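3.2 Collecting demonstrations with hand-held grippers

We recorded demonstrations for the cloth-folding task in two ways. In the first, an operator drove the Vandberg arms by remote control from a desk at the Stirkwood site. In the second, the operator held a pair of grippers and did the task by hand, with no robot present. The hand-held grippers have the same finger shape and opening width as the ones fitted to the arms, so recorded grasps can be replayed without rescaling.

Remote control gave clean joint data but was slow. Operators had trouble judging how much cloth was between the fingers, and many trials ended with the towel slipping out during the lift. After a pilot of 40 trials we kept remote control only for the final placing step and moved the rest of the work to the hand-held tools. The full set holds 1,148 demonstrations, of which 58 were dropped during review – mostly for lost tracking when one gripper passed behind the other.

Each demonstration was split into reach, pinch, lift and fold. Labels were assigned by one author and checked by Arnel Dumlao, with disputes settled by Alasdair Guthrie. The pinch label starts at the first frame in which both fingers touch the cloth.

Two-handed grasps are the hardest part of the task to label, as the two tools often work on the same piece of cloth at different times. We therefore store a separate label track for each gripper. In Figure 4 the gripper nearest the camera has a fold of the blue towel pinched between its blue finger pads, while the jaws of the second, held upright at the left, point toward the same towel. The patterned bedding was left in place during recording, and the policy was given no mask separating the towel from its background.
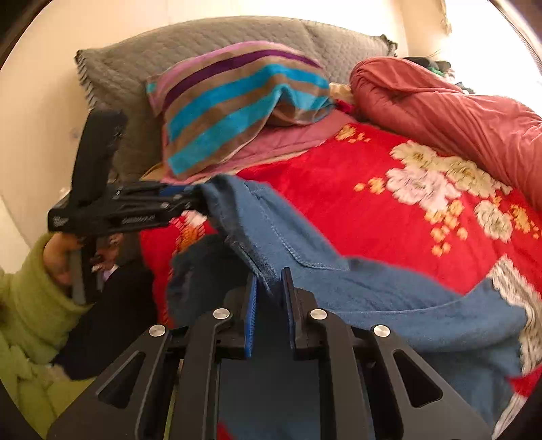
Figure 4. Two hand-held grippers at a blue towel on a bed.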